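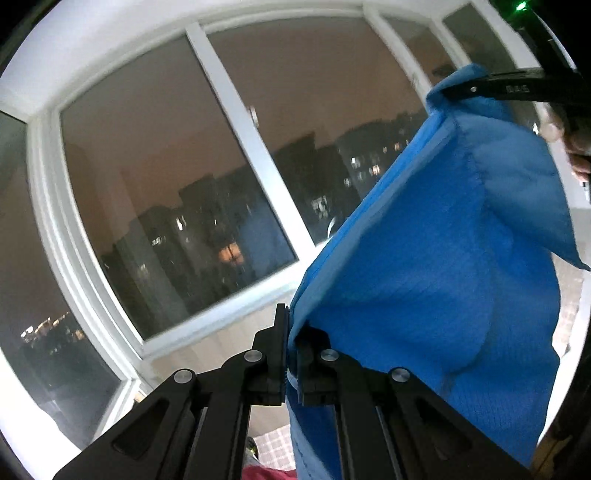 Wondus: a word list for clothes and cloth

README, updated 10 May 2019

Wondus is a collection of the words people use at home for clothes, bedding and laundry. It has 3642 entries in 2 languages, Hungarian and English, and I'm so happy to finally put it somewhere other people can get at it! It started as a notebook of my grandmother's sewing words (she had a different verb for every way of creasing a sleeve) and grew from there.

What's in an entry

Each line in the main file has 5 fields:

headword – the word as the speaker said it, dialect spelling kept
gloss – a short meaning in the other language
group – garment, bedding, fabric, pattern or chore
source – Sárzözi notebooks are marked S, interviews are marked I
note – anything fun, such as a rhyme, a scolding or a second meaning

The chore group is my favorite by far. English speakers gave us fold, bundle, ball up, smooth out and a lovely "shake the lazy out of it," which I now say every time I take in the washing.

Patterns and colors

Plaid was the hardest word to gloss. Some speakers call any crossing stripes plaid, others save it for blankets and say checked for shirts, and a few switched halfway through a sentence. We kept all of them. Please don't merge these entries before you've read the notes – the disagreements are the good part!

Pink and blue also have far more names than I expected. Look under "faded" for a real treat.

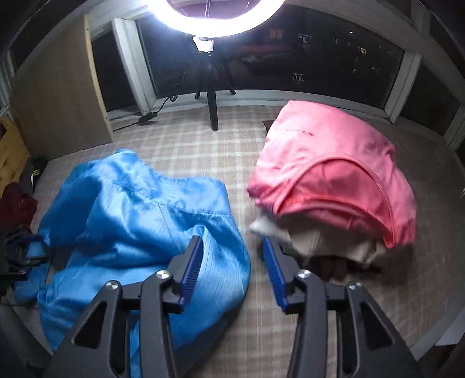
Using the files

Everything is tab-separated text in UTF-8. If your accents look broken, check the import setting first. The Ekus folder holds the older spelling version, and Clesau holds the sorted one with duplicates linked. Start with Clesau unless you care about spelling history.

Known gaps

Shoes and hats are thin. Baby clothes are missing almost completely, and I would love help with those.

Credit and contact

Collected and edited by Ildikó Halász. Free to use for teaching and research with a mention of the name. Send corrections with the headword in the subject line, and send your family's words too, however odd they are.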